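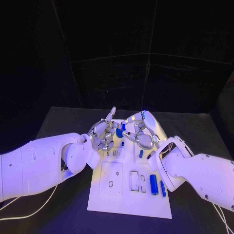 ## Come put small blue parts together with us!

Drerkent is looking for people to join our winter assembly sessions at Bellmont, and we would love to hear from anyone who likes working with small things. Pegs, short cylinders, curved pieces, a white board to work on and a table at a good height. If you were the kid who emptied the pencil case to see how the sharpener came apart, you already know if this is for you.

The job is part bench work, part talking. You sit down at a board, you get a handful of parts, and you work out how you want to pick them up, turn them and stand them where they go. Then you tell us about it. Which peg was annoying? Did you reach for the curved piece first or leave it for the end? We take all of it down and use it to decide how the next set of boards and parts should be made.

### What you'd be doing

- Working through layouts at your own pace, mostly pegs and cylinders at first and then the fiddlier pieces
- Setting each board back to its starting layout when you're done (this takes longer than people expect, and it is paid time)
- Filling in a one-page sheet after each layout - check boxes, plus a few lines in your own words
- Sitting in on a short group chat at the end of the session, with coffee

A session runs 60 minutes at the table with a break whenever you ask for one. There are 40 places in this round, and most people come for several sessions, so please look at your own calendar before you write to us.

### Who we're hoping for

Anybody 18 or over! You don't need a background in engineering or manufacturing. We've had jewelers, a piano tuner, a couple of retired machinists and plenty of people who had never handled a part smaller than a door key. Left-handed people are very welcome and we could use more of you. So are people with stiff or sore fingers, if you're comfortable with an hour of light handling. Reading glasses are a good idea if you own some.

We do ask that you can sit or stand at a table for the length of a session, and that you leave rings and long sleeves out of it. A dropped peg is no big deal. A peg that goes home in your cuff is a nuisance for whoever has the board next.
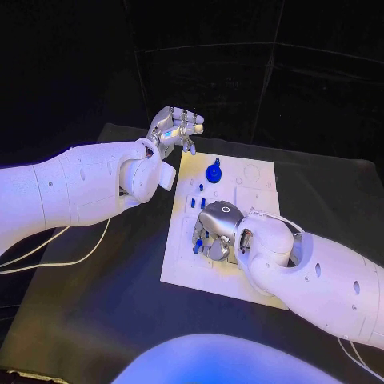 Felicidad Dumlao wrote back after the last round that the pegs were the part she'd have done all day, but that she wanted a proper run at the same layout twice, once to learn it and once to enjoy it. Fair point, Felicidad! Every layout now comes around at least two times, and you can ask for a third.

### The boards

We use white boards with outlines and recessed shapes marked on them, and the parts are small enough that a steady pinch matters more than strength. The new series is called Brivalia. It has a gear-like disc as well as the pegs, and we're really curious to hear how people get on with it. Some will set the disc down first and work outward. Others will save it. Either way is fine, and please don't ask the person beside you how they did theirs until the chat at the end. 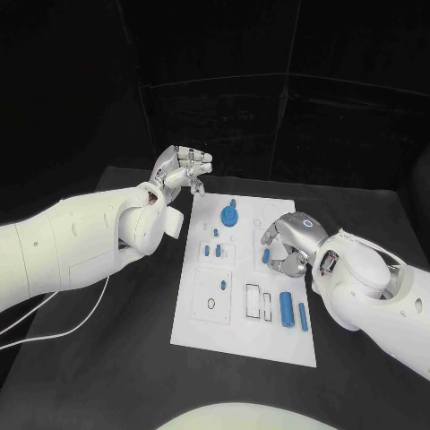

*Blue disc and pegs on the white board, Bellmont.*

### Pay and how to apply

Each participant receives $400 for the full set of sessions, paid after the last one. If you have to stop early, you're paid for the sessions you came to.

Send a short note to Glenys Harawira at the Drerkent front desk by Sat 27 December. Tell us which hand you favor, whether mornings or evenings suit you, and one thing you've put together that you were pleased with - a bookshelf counts, so does a watch. Fletcher Waaka handles the schedule and will reply with a choice of times.

If this round fills up, we'll keep your note for the next one in May unless you ask us not to.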